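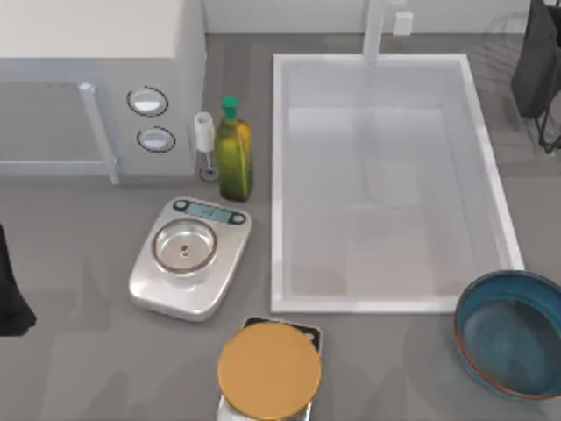 kang-counter: kitchen scenes and a planner test bench

Hi! This is the readme for kang-counter, the simulated kitchen set I've been putting together for our motion planning work at Hamport. If you only want to get it running, skip to Setup. If you want to know why your planner keeps clipping the faucet, keep reading.

What's in it

There are 233 scenes, all countertop layouts with a sink, a microwave and a changing mix of small stuff (kitchen scales, oil bottle, milk frother, bowls, dish rack). Each scene comes with a collision mesh, a start pose and a goal pose. I kept the visual meshes separate from the collision ones, so you can swap in your own colours without breaking anything.

The oil bottle is green glass with the liquid showing through, and it gives depth estimators a rotten time. Same goes for the stainless bowl on the silver scale. Jarosław Adamczyk wrote the depth noise model and he's the one to bug about it.

Setup

Clone the repo, make a fresh environment, then run setup.sh from the top folder. First launch compiles the meshes, so go put the kettle on. After that:

python bench.py --scene 12 --planner imdale

Imdale is our sampling planner and it's the default. You get up to 1000 iterations before it gives up - change max_iter in bench.yaml if you're feeling patient.

Things that will bite you

The sink basin is a real cavity in the collision mesh. Older versions wrapped the whole thing in a convex hull and planners happily treated it as solid counter. If you've got cached meshes from before December, delete them!

Dial and door joints on the microwave are locked by default. Pass --articulated to free them up. Wekesa Owino is still tuning the damping, so the door swings a bit keenly.

Units are metres everywhere except the clearance report, which is in millimetres. Sorry. I'll fix it when I fix the plotting.

Seeds: 270 is the one we use for the tables in the docs folder.

Issues and patches very welcome, and please attach the yaml. Thanks to Xuân Khúc for the bowl meshes.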